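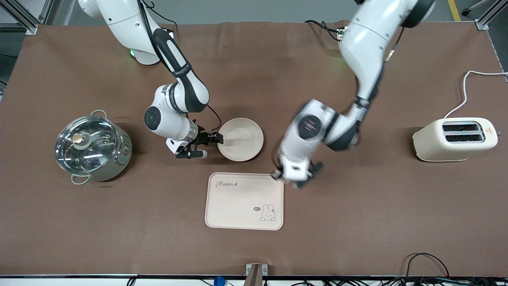
A toaster, pot, plate and tray on the tabletop.

Brerwood Hall to reopen for weddings and community hire in February 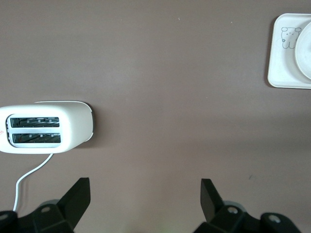
BRERWOOD, 9 August 2026

The Brerwood Hall Trust today announced that bookings are open for the restored Brerwood Hall, which will again receive wedding parties, reunions and business functions from next February after a closure for building works.

The hall's main room has been returned to its original floor plan, with the stage rebuilt at the northern end and the side doors opening once more to the rose garden. Seated dinners will be limited to 720 guests across the main room and garden marquee. The supper room, now named the Hsieh Room, is available separately for meetings and smaller family gatherings.

"Many residents held their own receptions in this building, and their children have been asking us when they might do the same," said Hoi-yan Fu, Chair of the Trust. "We are pleased to be able to give them a date."

Works were carried out by Voreck Heritage Builders and included repairs to the slate roof, new wiring, and a ramp at the Clolov Street entrance. The kitchen has been enlarged to allow outside caterers to work on site. 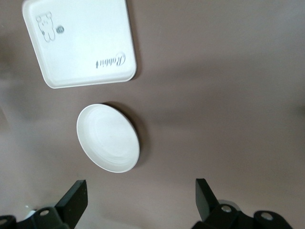 Hirers may bring their own caterer or choose from a list held at the hall office. Garden ceremonies may be booked in three-hour sessions, with access to the main room in the event of rain. A reduced rate will apply to local schools and registered charities.

Yung-ching Lo, Venue Manager, said the Trust had received 591 enquiries during the closure and would contact those families and organisations first. General bookings will be taken in the order they are received. A deposit is required to confirm a date.

Inspections are by appointment through the hall office, Clolov Street, Brerwood.

Media enquiries: Office of the Chair, Brerwood Hall Trust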